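Progress report to the Kolham fund
Project: Two-arm outdoor handling, equipment planning stage
Prepared by Suqin Wei, with costings by Tomomi Murakami
29th December

1. Where the work stands

The grant asked us to finish the planning stage in simulation before placing any order for hardware. That stage is nearly done. The backyard task is built and running, and we have used it to settle most of the buying list. Two items are still open and are covered in section 4.

No hardware money has been spent. Spending so far is staff time, the simulator license and one extra graphics card, which came to 3891 dollars with tax and shipping. The card was in the August budget under computing.

2. The simulated task

The robot works at ground level on a lawn, with a wicker basket and yellow Easter eggs as the things to be handled. Both arms carry grippers. We picked eggs for the task after talking with the Plukisthorpe team, who had found that boxes and cans told them very little about finger shape. A curved object on grass is a harder test, and it is closer to the yard and garden jobs in the original proposal.

Each of the 300 planned runs is logged with joint positions and camera views. Suqin reviews the failed runs by hand. The run set is not complete – 35 are left – so this report gives no final success rate. Those figures will go in the next report. 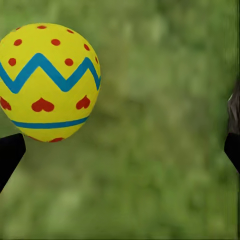
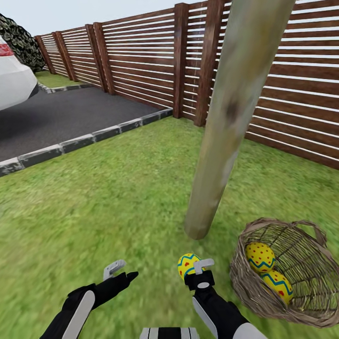
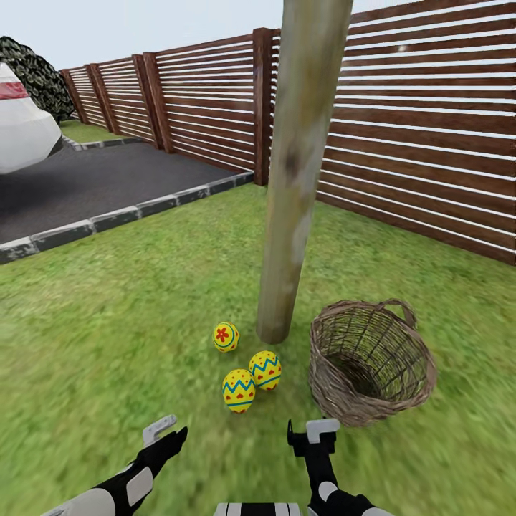 Simulated backyard task. First: wrist-level view of an egg with the gripper fingers at either side. Second: an egg held in the right gripper beside the basket. Third: eggs on the grass and the basket empty.

3. What this means for the buying list

Arms. We plan to buy two arms of the same model. The earlier draft had a cheaper, shorter arm on the left. Reaching down to the grass on both sides of the body used more of the available travel than we had allowed for, and the shorter arm would have left us little to spare. Buying a matched pair also means one set of spare parts.

Grippers. Fang has quoted for two parallel grippers with changeable fingers. We would like to order 3 sets of fingers with them. Fingers are the part most likely to be damaged in outdoor work, and the lead time on a repeat order is long.

Cameras. One camera for each wrist and one for the wide view of the work area. The wrist cameras need to focus at short range. Several of the low-cost models we looked at do not, and Tomomi has taken them off the list.

Mobile base. Not included in this round. The base can wait until the arms have been tested from a fixed stand.

4. Open items

The first is the controller. Proma can supply one that runs both arms from a single box, but the quote does not say whether outdoor use affects the warranty. Tomomi has asked for this in writing. If the answer is no good we will go back to two separate controllers, and the wiring budget will have to go up.

The second is weather protection. Our simulation does not cover rain, mud or damp grass, so it cannot tell us how much sealing we need. We suggest holding back part of the hardware money for covers and connectors and making that choice after the first outdoor tests.

5. Request to the fund

We ask for approval to order the arms, grippers, fingers and cameras now, and to leave the controller until Proma replies. Prices on the arm quote are held for a limited time, and a split order does not change the delivery charge. Revised costings are in the attached sheet – please use that version and discard the one sent in August.

Questions about the costings should go to Tomomi Murakami. Suqin Wei can send logs from any of the completed runs on request.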